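Chapter 9
Keeping and Storing Baked Goods

What this chapter covers

By the end of this chapter you should be able to:
explain why bread and pastry change after they leave the oven
tell staling apart from drying and from spoilage
choose a suitable wrapping or container for a given product
write a date label that another member of staff can use
work out the cost of unsold goods over a trading period

Key words: staling, starch, crumb, crust, water activity, lamination, shelf life, stock rotation, waste sheet

Opening case: the Testwood counter

Warrick Maihi took over the bakery counter at Testwood in May. The counter sold bread, rolls, scones and a small range of laminated pastry, all baked on the premises before opening. Sales were steady. The waste sheet was less encouraging. Over the first trading period the counter recorded 3,899 items baked, and a good part of what was left at closing went into the bin because staff were unsure whether it could be sold the next day.

Maihi did not change the recipes. He looked first at what happened to the goods between the oven and the customer. Rolls were being bagged while still warm, and the bags were misting on the inside. Scones stood uncovered beside the door. Croissants went into the same closed plastic boxes as the fruit loaf, and customers complained that they were soft by mid-morning. The labels, where there were any, gave a day but did not say whether it was the day of baking or the last day of sale.

We shall return to Testwood at several points. The questions Maihi had to answer are the ones this chapter deals with, and they apply equally to a home kitchen, a school canteen and a factory.
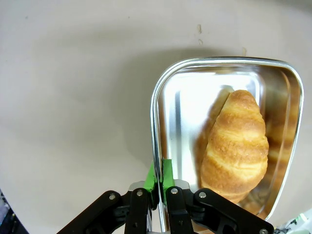 Figure 9.1 Croissant in a stainless-steel tray. Photo: Wihongi Picture Library

9.1 What happens after baking

Baking sets the structure of a product, but it does not fix it for good. Changes begin as soon as the product starts to cool. Three of them matter most to the baker.

The first is the movement of water. A fresh loaf has a dry crust and a moist crumb. Water moves slowly from the crumb to the crust, and from the crust to the air. In a dry room the loaf loses weight and the outer crumb becomes hard. In a closed bag the water cannot escape, so it collects in the crust, which turns leathery.

The second is a change in the starch. During baking, starch granules take up water and swell, and the starch loses much of its ordered structure. As the product cools and stands, some of the starch molecules line up again and form firm regions. The crumb feels tighter and crumbles more easily. This is the main part of what we call staling. It goes on even if no water is lost at all, as you can show by keeping a slice of bread in a sealed bag and testing it each day.

The third is the growth of moulds. The oven kills the moulds in the dough, but spores from the air, from hands and from equipment settle on the surface afterwards. Slicing makes this worse by exposing the moist crumb. A warm, damp bag gives the spores good conditions in which to grow.

Students often use the word "stale" for all three. Try to keep them separate in your notes. A dried roll, a stale roll and a mouldy roll have different causes and call for different action. The first two may still be safe to eat and can be used for crumbs or puddings. The third must be thrown away.

Temperature and staling

Starch firms most quickly at temperatures a little above freezing. For this reason bread kept in a refrigerator stales faster than bread kept in a cupboard, although it is slower to go mouldy. Freezing is a different matter. Once the water in the crumb is frozen, firming almost stops. Bread for later use should be wrapped well and frozen on the day it is baked.

Gentle reheating reverses part of the change. A stale roll warmed through in the oven becomes soft again for a short time, then firms up faster than before. Reheated goods should be eaten at once and should not be put back on sale.

9.2 Laminated pastry

Laminated doughs are made by folding fat into dough so that many thin layers are formed. In the oven, water in the dough turns to steam and pushes the layers apart, while the fat helps to keep them separate. A yeasted laminated dough, such as that used for croissants, also rises through fermentation.

The eating quality of these goods depends on contrast. The outside should be crisp and the inside soft. Since the layers are so thin, it takes very little water to spoil the crispness, and a laminated product can be past its best while it is still perfectly safe. At the Testwood counter this was the cause of most complaints.

Two rules follow. Laminated goods should be fully cooled before they are covered. They should also be kept apart from moist products such as fruit loaf or filled buns, because water will move through the air inside a shared container until the conditions are even.

Open trays are suitable for short display. They let moisture escape and keep the surface crisp, but they offer no protection from dust, insects or handling, and the goods will dry out if left too long. Closed containers protect the goods and slow down drying, and the price is a softer crust. A product that has been boxed overnight can be crisped for a few minutes in a hot oven before it is served.

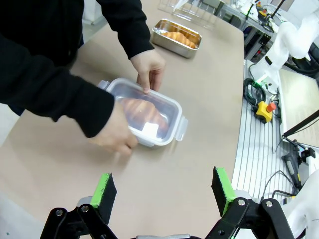 9.3 Choosing a container

No container suits every product. When choosing one, consider what the product needs to keep in, what it needs to keep out, and how often the container will be opened.

Paper bags let water vapour through. They suit crusty bread sold and eaten on the same day. They give little protection after that.

Plastic bags hold water vapour in. They suit soft rolls and sliced bread. The goods must be cool first, or droplets will form inside.

Rigid plastic boxes with fitted lids hold moisture in and also protect delicate goods from being crushed. Check the fit of the lid. A lid that is bent or has a broken catch will let air in, and the contents will dry out more quickly at that end.

Metal tins keep out light as well as air and are useful for biscuits and rich fruit cake. Biscuits and cake should not share a tin. The biscuits will take up water from the cake and go soft.

Containers must be washed and fully dried between batches. Crumbs left in the corners carry mould spores into the next batch. Lids and seals should be taken off and washed separately where the design allows it.

Labelling

A label should let a person who was not present when the goods were packed decide what to do with them. At the least it should give the name of the product, the day it was baked and the last day of sale. Goods that have been frozen and thawed should be marked as such. Allergen information must follow the law in your country, and your teacher will give you the current requirements.

Labels are best fixed to the container where they can be read without moving it. If labels are put on reusable boxes, take off the old one before adding the new one.

Stock rotation

Older stock should be used before newer stock, provided it is still within its date. New trays go to the back or the bottom, and older ones are brought forward. Before a tray is refilled it should be emptied, wiped and checked.

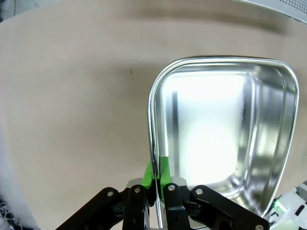 Topping up a part-filled tray with fresh goods is poor practice, as the older items sink to the bottom and may stay there for days.

9.4 Counting the cost

Unsold goods cost money in ingredients, fuel and labour. Many small bakeries count only the ingredients and so believe their losses to be smaller than they are. A waste sheet should record the product, the number thrown away and the reason. The reason is the most useful column. "Unsold" tells the manager to bake fewer. "Soft", "dry" or "damaged" points to storage or handling. "No label" points to the staff routine.

The Nurnau bakery, which we study in Chapter 10, fills in its sheet at closing time and again before the first bake. Clamum, a wholesale supplier, uses a single sheet for each delivery round. Both methods work as long as the entries are made at the time and in plain words.

Worked example
A counter throws away 75 rolls in a trading period. Each roll costs 9p in ingredients and 2p in fuel.
Cost per roll = 9p + 2p = 11p
Total cost = 75 × 11p = 825p, or £8.25
This figure leaves out labour. We shall add labour in Section 10.2.

Activity 9A: Following a roll through storage

You will need: soft rolls from one batch, a paper bag, a plastic bag, a rigid box with a lid, a kitchen balance, labels.

1. Weigh each roll and write down its mass.
2. Put one roll in each container and leave one uncovered on a plate.
3. Label each with the day and time.
4. Weigh the rolls at the same time each day. Press each one lightly with a clean finger and record how firm it feels.
5. Stop the test for any roll that shows mould. Keep it sealed and put it in the bin.
6. Draw a line graph of mass against time, using a different colour for each container.

Do not eat rolls that have been used in the test.

Keep your results, as you will need them for Section 9.5, where we look at how fat, sugar and salt in the recipe affect shelf life.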